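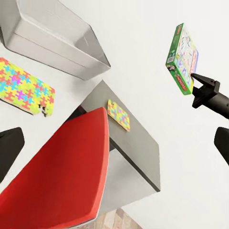
Litex folding game table, review
By Ekow Owusu
Updated: Jun 27, 2019

The Litex replaces my old Sharifi card table. Assembly took 16 minutes with the supplied hex key. The legs lock at two heights, and at the upper one the top moves slightly if you lean on a corner. The matte finish resists glare under a ceiling light.
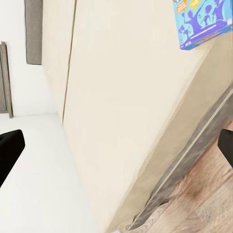
Cards slide too easily on it, so I use a felt mat. The hinge pins were stiff for the first six folds. Price at Sevgate was $252, delivery included. A replacement foot ordered in July of last year for the Sharifi never came.

Rating: 4 out of 5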